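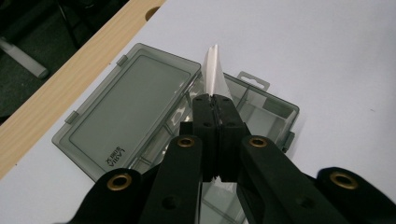

仕切り付きの小物ケースの上で、白い紙片を挟んだ手持ちグリッパー

見学記 Nultero作業室公開日「手順書どおりに作るロボット用データ」

5月、Nulteroの作業室公開に行ってきた。場所はHolau館の二階で、駅からバス、降りてから坂を上る。案内には徒歩圏と書いてあったが、あの坂を徒歩圏と呼ぶ人とは基準が合わない。受付は午後1時、終了は4時半。資料代は無料、飲み物は自販機のみだった。

先に書いておくと、私は「ガイドライン準拠」という言葉をあまり信用していない。前の職場で品質文書の管理をしていて、立派な手順書と、手順書を開かない現場の両方を長く見てきた。今回の公開日の売りは、人が手持ちのグリッパーで作業した記録をロボットの学習用データにする工程と、そのために作った作業基準「Pop」の説明である。機械の腕前より基準のほうを見に行った、という人は参加者の中でも少なかったと思う。質疑の時間もほとんどがモデルの性能の話だった。

■入室まで

入室の前に注意事項の読み合わせがある。指先の間に手を入れない、作業中の人に後ろから声をかけない、机の下の配線をまたがない。ここまでは普通。次に、見学者が撮影してよい範囲の説明があり、同意書に署名する。

同意書は両面一枚で、裏面に「作業音声に見学者の声が含まれる場合がある」という一文があった。声が入ったらどうするのかを聞くと、音声は学習に使わず、保管時に削除するとのこと。削除は誰が、いつ確認するのか。重ねて聞いたら「運用で対応しています」という返事だった。この「運用で」という言い方は、午後のあいだに何度か聞くことになる。記録していない手続きをそう呼ぶ会社は多いので、Nulteroだけを責める気はない。ただ、基準を公開して人を招くなら、ここは文書にしておいてほしかった。

■Popの中身

Popは冊子の形で配られた。本文18ページ、残りは記録用紙の見本である。薄いのはよい。厚い基準書は読まれない。章立ては、作業前点検、作業の進め方、失敗の扱い、記録の保管、作業者の休憩という順になっている。

作業前点検では、まず指を閉じて合わせ目を見る。次に軸のまわりに引っかかりがないかを、開閉しながら手で確かめる。机の上に前の課題の物が残っていないことも見る。点検表には丸をつける欄があるだけで、異常があったときに何を書くのかが決まっていない。全部に丸がつく表は、点検したことの証拠としては弱い。前の職場では、月末にまとめて丸をつけた表が何枚も出てきた。筆跡の勢いでわかるものだ。

せめて指先の状態を自由記述にするか、閉じたときの隙間を決まった方法で見るか、どちらかにすればよいと思う。担当者にそう話すと、自由記述は書き方が揃わないので避けた、という説明だった。揃わないのは確かだが、揃った丸の列から何がわかるのかは聞けずじまいだった。

■作業を見る

薄い紙や札のようなものを指で挟む作業は、見た目よりよほど難しい。硬い箱ならどこを持っても持ち上がるが、薄い物は置かれ方ひとつで指が空を切る。しかも下に半透明のケースがあると、縁も仕切りも机の色に溶けて見える。カメラの映像だけで学ぶ側にとって、透ける物は嫌な相手だろう。課題の選び方としては悪くない。難しい物を避けてきれいな映像ばかり集めた見学会も知っているので、ここは素直に評価しておく。

Popには、薄い物を扱うときの決まりがいくつかある。

・つまむ前に対象の全体がカメラに入っていること
・つまんだ後、すぐに次へ動かさず一拍おくこと
・挟む力は指の形が変わらない範囲にとどめること
・空いているほうの手で対象を支えないこと

二番目の「一拍」が気になった。長さの定義がない。人によって一拍は違うし、午前と夕方でも違う。実演では毎回きちんと止まっていたが、見学者が並んでいる前で止まるのは当たり前である。普段の記録と比べなければ何も言えない。普段の記録を一本見せてほしいと頼んだら、社外秘とのことだった。それなら、一拍の長さの分布だけでも資料に載せられないものか。

四番目の決まりは筋が通っている。人は無意識に反対の手を添える。添えた記録で学んだ機械には添える手がないのだから、最初から禁じておくのは正しい。冊子に理由も書かれていて、Popの中で一番よく書けた箇所だと思った。逆に言うと、ほかの箇所には理由が書かれていない。蓋を開いたケースを使うときは蓋の向きを変えるのか、揃えるのか。冊子には「課題票による」とあり、その課題票は見せてもらえなかった。

三番目の「指の形が変わらない範囲」も、見て決めるしかない書き方だ。硬い指なら、力を入れすぎても形はほとんど変わらない。潰れるのは紙のほうである。基準を指の側に置いたのは、おそらく別の種類の指先を使っていた頃の名残ではないか。これは私の推測で、確認はしていない。

■失敗の扱い

一番聞きたかったのはここである。

Popでは、物を落とした記録には「失敗」の印をつけて残すことになっている。捨てないという方針自体には賛成だ。ところが、掴み損ねてやり直し、最終的に掴めたものは「成功」に入る。やり直しの回数は書かない。説明では、やり直しも有用な動きなので分ける必要がないという。

私はそうは思わない。一度で掴めた記録と、三度突いてやっと掴めた記録を同じ箱に入れて、あとで成功率を語られても困る。使う側が分けたくなったとき、印がなければ分けられない。印をつける手間はわずかで、あとから映像を見返して印をつける手間は大きい。会場では実演100回分の成績が壁に貼られていたが、やり直しの有無の欄はなかった。見栄えのする数字ではあったものの、あの欄なしでは私には読めない。

もうひとつ。作業者が途中で記録を止めた場合は「無効」となり、保管されない。止めた理由も残らない。機材の不調で止めたのか、うまくいきそうにないから止めたのか、外からは区別できない。後者が混じれば、残った記録は実際より上手に見える。悪意がなくてもそうなる。人は下手な自分を残したくない。質疑でこの点を出したところ、「次の改訂で検討します」と言われた。検討という言葉に期日はついていなかった。

■休憩と手首

作業者の休憩については、Popは連続作業の上限を15分としている。手持ちの道具を同じ姿勢で握り続けるのだから、上限があるのはよい。実演の後で持たせてもらったが、重さそのものより、先端をぶらさずに保つのがこたえた。手首の親指側が先に疲れる。

ただ、上限を超えたかどうかを誰が計るのかが書かれていない。作業机にタイマーは見当たらなかった。壁の時計はあったが、作業者の背中側にかかっていた。聞いてみると、記録の開始と終了の時刻から後で集計しているという。後でわかっても、手首にはもう遅い。集計結果が上限を超えていたら何が起きるのか、これも「運用で」だった。

報酬が出来高かどうかも尋ねた。答えは時給制で、記録の本数は評価に入れていないとのこと。これははっきりした返事で、冊子にも書いてある。出来高なら休憩の決まりは紙の上だけになるので、この一行があるかないかで私の見方はだいぶ変わる。あってよかった。

■外部確認について

配布資料の裏表紙にはZolsteadの名前で「外部確認済み」とある。Zolsteadは作業手順の確認を請け負う会社で、会場にも小さな机を出していた。何を確認したのかを聞くと、Popの文書に抜けや矛盾がないかを読んだのだという。現場には入っていない。つまり確認されたのは冊子であって、作業は対象外である。

嘘は書いていない。しかし裏表紙の文言だけ読めば、たいていの人は作業が確認されたと受け取るだろう。「文書確認済み」と書けば済む。Zolsteadの机の人もこの点は否定せず、表記はNultero側で決めたものだと言っていた。Nultero側はZolsteadから渡された文言をそのまま使ったと言う。どちらの言い分が正しいかは、私にはわからない。

文書に抜けがないかを読んだのなら、一拍の長さと、上限を計る人の欠落はどうして通ったのか。これはその場では思いつかず、帰りのバスで気がついた。

■参考になったところ

文句ばかり並べたので、持ち帰って使えそうなものも挙げておく。

まず、机の上の片づけ。課題を替えるたびに机を一度空にしてから次の物を置く。面倒だが、前の課題の物が映り込む事故はこれで減るはずだ。うちの作業場でも同じことを言っているのに、忙しくなると端に寄せるだけになる。

次に、改訂履歴が冊子の最初にあること。何をいつ変えたかに加え、変える前にどんな不具合があったかが短く書かれている。「反対の手が映り込み、記録を取り直した」といった具合で、恥ずかしい話も載せてある。こういう履歴のある基準書は、少なくとも誰かが使って直している。

それから、新しい作業者は最初の10本を必ず別の人と一緒に見直す。合否をつけるためのものではなく、癖を早めに知るための時間だそうだ。見直しの記録用紙も見本に入っていた。こちらは自由記述である。点検表では避けた自由記述がなぜここでは許されるのか、少しおかしくなったが、用紙としてはこちらのほうがずっと役に立つ。

■これから行く人へ

次回の公開は秋の予定と聞いた。定員はごく少なく、今回も体感で半分以上が同業者だった。実演の机は窓側にあり、午後は光が回って透明なケースが見にくい。早い回を選んだほうがよい。冊子は持ち帰れるが、受付で言わないともらえないことがある。私の後ろの人は帰り際に慌てて戻っていた。

質問は紙に書いていくことを勧める。口頭で聞くと話がモデルの性能に流れやすい。私は、やり直しの回数、中断した記録の扱い、外部確認の範囲を書いた紙を渡してきた。回答は後日メールで届くことになっている。届いたらこのページに追記する。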